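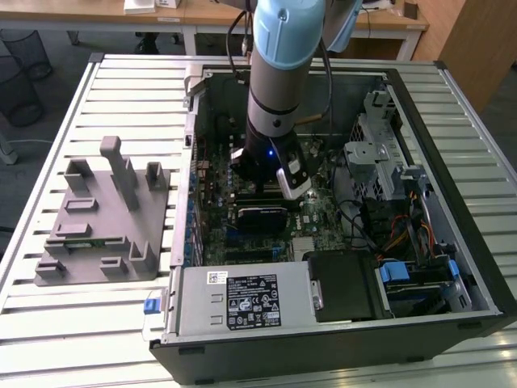
Is it worth opening up an old desktop tower before you give up on it? Most of the time it is, as long as you've got a free afternoon, a screwdriver and somewhere flat to work.

I've been putting this off since before the holidays. The tower belonged to Rosaire MacLeod, who did the books for a little print shop and then stuck it in her hall closet when she retired. She offered it to me for nothing, and I said yes before I'd thought about where it would go (story of my life!). A new machine in the size I'd want was 649 dollars at Vandia when I looked, and all I need is something that can play music and hold our family photos. So, old tower it is.

First thing – and I mean before you touch a screw – unplug it, then hold the power button in for a few seconds. Hipólito Barrientos taught me that one years ago when he was fixing computers for half the street. He also taught me to lay the tower on its side so the motherboard faces up at you. I used to work on them standing up, with a flashlight in my teeth, dropping screws down behind the power supply and saying things my mother wouldn't like. Laying it flat is so much nicer. Gravity is on your side for once, and the cards don't sag while you're wiggling them.

Then I just like to look for a while. Old Dells are pretty friendly inside once you know the neighborhoods. The graphics card is the long thing in the slot, the memory sits in its own little row of slots, and the power supply is the big metal box with the label full of tiny print. I always read that label. Half of it means nothing to me, but the wattage is worth writing down in case you ever want a bigger card.
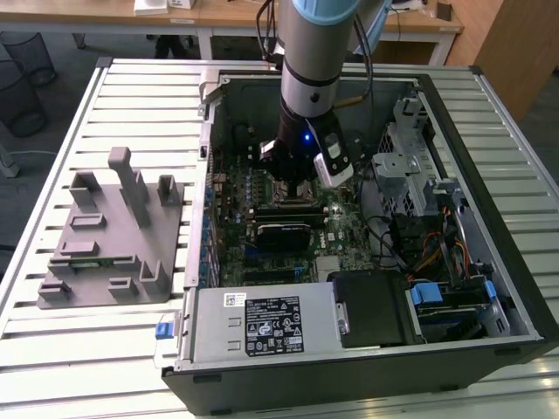
Memory is where I'd spend money first if you're going to spend any. Push the clips at the ends outward and the stick pops up, and please hold it by the edges. My plan is to put in 2 matching sticks from Skunberg, which is the secondhand place out past the feed store, and they'll test them for you at the counter if you ask nicely.

The heatsink is the other thing I fuss over. Dust packs down between the fins and then the fan runs like a hair dryer all day long. A soft paintbrush does fine, plus short puffs from a can of air, and hold the fan still with a finger while you're at it. I don't take the heatsink off unless the machine is running hot, and if you do, you'll need fresh thermal paste before it goes back on. I have a tube of Flakau in the drawer that has lasted me through 14 computers, so don't let anyone sell you the giant one.

Next up is the hard drive, and I want Rosaire to go through her old files before I wipe anything. She thinks there are recipes on there. We're aiming for February, and I've promised her a fresh copy of whatever we find, so if you've got a favorite way to pull files off an old drive, leave me a comment!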